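El agua que bebemos: de dónde viene y por qué hay que cuidarla
Materiales educativos - Educación primaria, segundo ciclo
Museo del Agua de Grirnel

Cada vez que se abre un grifo, sale agua limpia. Parece algo sencillo, pero antes de llegar a una casa el agua ha recorrido un camino muy largo. En esta ficha se explica ese camino y se proponen algunas actividades para realizar en clase o en familia.

El agua viaja sin parar

El agua de la Tierra no está quieta. El Sol calienta los mares, los ríos y los lagos, y una parte del agua se convierte en vapor. El vapor es un gas que no se ve y que sube por el aire. Cuando llega a zonas más frías, se transforma en gotas diminutas que forman las nubes.

Las gotas se juntan, pesan cada vez más y caen en forma de lluvia, nieve o granizo. Después, el agua corre por los ríos o se filtra en el suelo, y el viaje comienza de nuevo. Este recorrido se llama ciclo del agua.

Casi toda el agua del planeta es salada y no se puede beber. El agua dulce está en los glaciares, en los ríos, en los lagos y bajo tierra.

Del embalse al grifo

El agua de Grirnel procede del embalse de Heltwood, situado a 602 metros de altitud. Desde allí baja por una tubería hasta la planta potabilizadora, que es el lugar donde se limpia. El agua potable es la que se puede beber sin peligro para la salud.

En la planta se siguen estos pasos:

Desbaste. Unas rejas detienen las ramas, las hojas y otros objetos grandes.
Decantación. El agua reposa en depósitos y el barro se queda en el fondo.
Filtración. El agua atraviesa capas de arena que retienen las partículas pequeñas.
Desinfección. Se añade una cantidad muy pequeña de cloro para eliminar los microbios.

Una vez limpia, el agua se guarda en los 2 depósitos municipales y se reparte por tuberías enterradas bajo las calles. En el laboratorio se toman muestras con frecuencia para comprobar que todo está en orden.

El agua en casa

En muchas cocinas el agua se guarda también en jarras, botellas o garrafas. Los recipientes deben lavarse bien por dentro y permanecer tapados, lejos del sol y de los productos de limpieza. Conviene no beber directamente de la boca de una garrafa que usan varias personas - es mejor servir el agua en un vaso.

Una garrafa alta de plástico translúcido con asa blanca, de pie sobre la encimera, detrás de un bote de cereales en forma de aro.

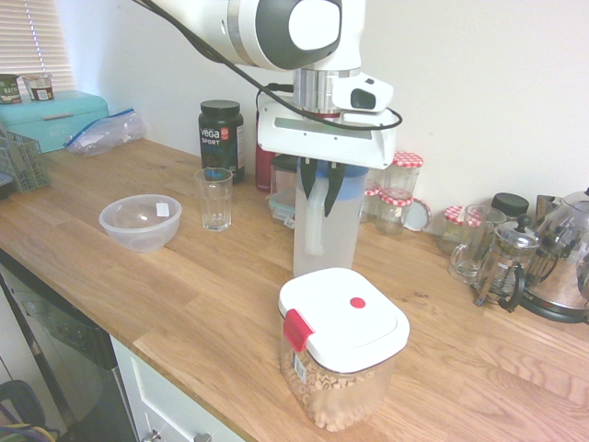
Actividad: un filtro en el aula

Se necesitan un embudo, algodón, arena limpia, grava y un vaso de agua con tierra. Se coloca el algodón en el fondo del embudo, encima la arena y, por último, la grava. Después se vierte el agua despacio y se observa cómo sale. Atención: aunque salga más clara, esta agua no se debe beber, porque puede contener microbios.

Palabras nuevas

Embalse: lago artificial que se forma al cerrar el paso de un río con una presa.
Microbio: ser vivo tan pequeño que solo se ve con microscopio.
Vapor: agua en forma de gas.

Ficha revisada el 3 de diciembre de 2025.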